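The spoon that wouldn't stay put

I have been shouted at by machinery before, but until this spring I had never been beaten by a spoon.

Some background. I write mostly about kitchens, and in March I talked my way into a workshop in Borcombe where a small firm called Tully is trying to get a robot to put away utensils. You teach it by doing the job yourself with a gripper in your hand, over and over, and the recordings go off to be learned from. The software that does the learning is called Gramo. I never found out why.

Shiela Dimaculangan runs the floor there and she let me have a go on my very first morning, which was brave of her. Picking up a spoon with two felty black fingers is harder than it looks! You squeeze, the handle rolls, you squeeze again and the head swings round and taps you on the knuckles. By lunch I could do it without swearing, and by the end of the visit I'd done 660 goes, all written down in a notebook by Rodel Manalastas with a very blunt pencil.

So that was the happy part. The trouble came when they ran what we'd taught it on the real arm.

It dropped things. It didn't drop them straight away (we'd have spotted that), it carried each one nicely up off the table, turned, and let go a hand's width too early. The first ladle bounced. The second went clean over the edge and hit Vlastimil Slanina on the foot, and he'd come in wearing sandals. He was very decent about it, but he sat down for a bit, and Shiela hit the stop button and said that was it for the day.

Now, my own theory was that I'd taught it badly, and I went back to my lodgings feeling rotten. I'd been letting go early myself on some of the tries, I was sure of it. Aileen Catacutan, who looks after the hand tools, listened to all this the next morning and then went and got a little steel ruler.

What she found was duller than my guilt. One finger on one gripper had a loose joint. When you closed it on something thin, the tool reported itself as more open than it was, so every time I had a spoon handle properly held, the recording said I was halfway to dropping it. Gramo had learned exactly what it was told – that a grip like that is fine, and that a bit more open is fine too. Twelve turns of a very small screw and the joint was sound again. The recordings couldn't be mended with a screwdriver, sadly, and the whole lot made with that tool had to go.

I asked how long it had been loose. Aileen thought nine days, going by the first odd readings. Bienvenido Malabanan, who had done far more tries than me in that time, went out for a walk round the car park.

They check every gripper against the ruler before the first run now, and the arm works behind a clear screen with a lip on the table side. Vlastimil asked for the lip. There's a rule about shoes as well.

And then we started again, spoons and all.

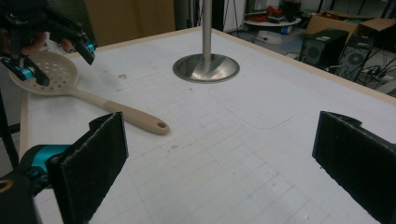 Grippers over the white table, with the metal stand towards the back.
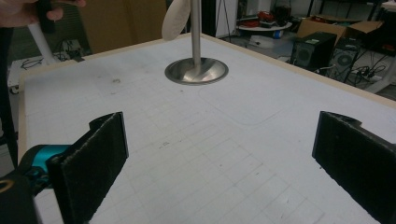
My second lot of tries went better than my first, I think mainly because I'd stopped rushing. Shiela taught me to come down slowly and wait a moment before closing, and to stop altogether if the tool felt even slightly wobbly in the hand. I'd felt a wobble the first time round, you know. I'd put it down to me being new and hadn't liked to say. Rodel said he'd felt it as well and thought the same about himself, and he's been there two years.

The arm has had its next run since I left. Bienvenido sent me a message to say nothing had gone over the edge, although it did put a whisk in with the forks, and they're looking into that.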